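Protokoll der ordentlichen Mitgliederversammlung des Kleingartenvereins Flesusach e. V.

Datum: 25. November 2021
Ort: Vereinsheim, großer Raum
Beginn: 19 Uhr
Versammlungsleitung und Protokoll: Nhung Phan

TOP 1 – Eröffnung und Beschlussfähigkeit
Die Versammlungsleiterin stellt die form- und fristgerechte Einladung fest. Es sind 25 stimmberechtigte Mitglieder anwesend. Die Versammlung ist beschlussfähig. Das Protokoll der Sitzung vom September wird ohne Änderungen genehmigt.

TOP 2 – Wasserleitung am Zorsideweg
Der Vorstand berichtet über den Zustand der Hauptleitung. Betroffen ist der Abschnitt zwischen dem unteren Tor und Parzelle 193. Für den Austausch der beiden Absperrventile liegt ein Angebot der Firma Cillalska über rund 400 Euro vor. Die Erdarbeiten sollen in Gemeinschaftsarbeit erfolgen und sind darin nicht enthalten. 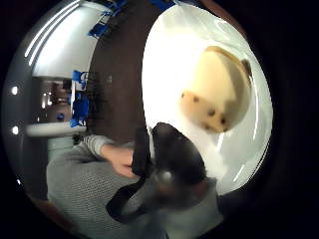 In der Aussprache wird gefragt, ob die Kosten auf alle Pächter oder nur auf die Anlieger umzulegen sind. Der Vorstand verweist auf die Satzung, wonach Hauptleitungen gemeinschaftlich zu tragen sind – Anschlüsse auf der Parzelle dagegen vom jeweiligen Pächter.
Beschluss: Das Angebot wird angenommen. Die Abstimmung erfolgt per Handzeichen, einstimmig.

TOP 3 – Heckenhöhe
Der Antrag der Familie Triệu, die zulässige Höhe der Außenhecken neu zu regeln, wird vertagt. Der Vorstand holt zuvor eine Auskunft der Gemeinde ein.

TOP 4 – Verschiedenes
Das Wasser bleibt bis zum Abschluss der Arbeiten abgestellt. Schlüssel für das untere Tor sind beim Vorstand gegen Unterschrift erhältlich.

Für die Richtigkeit: Nhung Phan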